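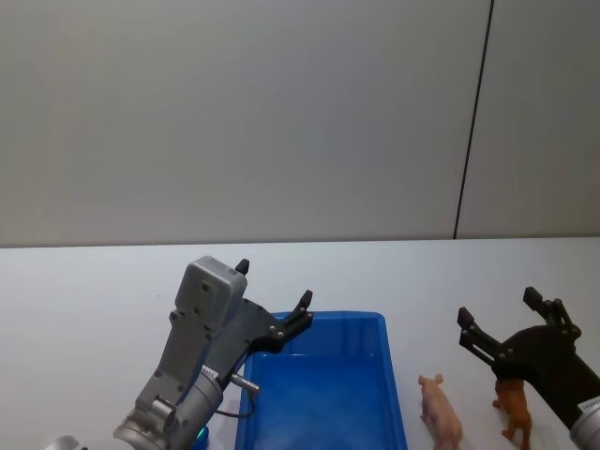 Kári Vestergaard keeps the rules for the two-arm cells at Dundonura on a single sheet, and he would like it to stay that way. The sheet began as 20 lines and is down to 8. The first one says that nothing goes on the table unless the task card names it. A blue tray and a couple of animal figurines on a white top make a full setup by his standards. "People think a bare table is about looks," he says. "I want to know what each arm can hit. If everything out there is on the card, I can answer that before I press start."

Vestergaard came to Dundonura from Charvát, where he wrote work instructions for packing lines. The arms there stood behind fences and the rules were mostly about the fence. At Dundonura two arms share one table, and most of his sheet deals with what happens when they want the same piece of it.

The answer he settled on is a claim rule. Before an arm goes in over the shared area, its program has to claim that area and the other arm has to be holding still or outside it. The claim is given back only when the arm has pulled out again. "It's slow," he says. "We measured it against letting them plan around each other, and it's slow. But a new operator can look at the log and see who had the claim. With the other method I couldn't always tell you, and I wrote it."

He does allow exceptions. A task in which both arms must hold the same object can't run under a single claim, so those tasks get their own card, a lower speed limit, and a second person at the stop button. Two people have to sign the card. He has been asked to drop the second signature and has refused.

The rule on cables took longest to get right. An early version said cables must be "secured," and everyone read that differently. Some tied them so tight that the connector took the strain when the wrist turned. The present wording asks the operator to move the wrist to both ends of its range by hand control, at low speed, and watch the cable the whole way. If it pulls straight or catches, it gets rerouted before the program runs. Vestergaard says he would like a number for the slack but has never found one that works for every pose.

Grippers have a line of their own. They start open and they end open. If a run stops with something held, the operator supports the object before opening the fingers, then writes down where it was put. "That last part gets skipped," he says. "Then the next person starts a run with a part in the wrong spot and blames the vision."
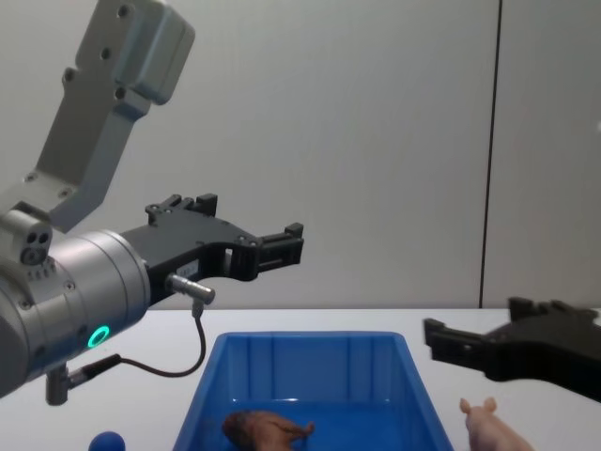
Tove Blöndal thinks the sheet is good but leaves too much to the person on shift. In her view the rule about what belongs on the table should cover the end of a run as well as the start, with every object checked against the card, including the ones that were never picked up. She would also put the stop conditions in the program itself, so that an arm can't enter the shared area at all without a claim, whatever the operator has in mind. At present the program records a missing claim and gives a warning.

Vestergaard agrees with her on the first point and has a draft of it. On the second he wants more time. A hard stop in the wrong place can leave an arm halfway across the table, he says, and somebody still has to get it out. He is testing a version that refuses the move before it begins — the arm stays where it is and the log says why.

The cell at Treltport has run that version since June. Its log so far has 130 refused moves. Vestergaard has read all of them. Most came from programs that gave the claim back too early and then asked for one more small move. "Those are my mistakes, in the template," he says. "The operators copied it because I told them to."

Pliredville gets the sheet next. The cell there will use the same 8 lines, plus a blank space at the bottom for whatever the operators find in the first month. He has asked them to write in pen.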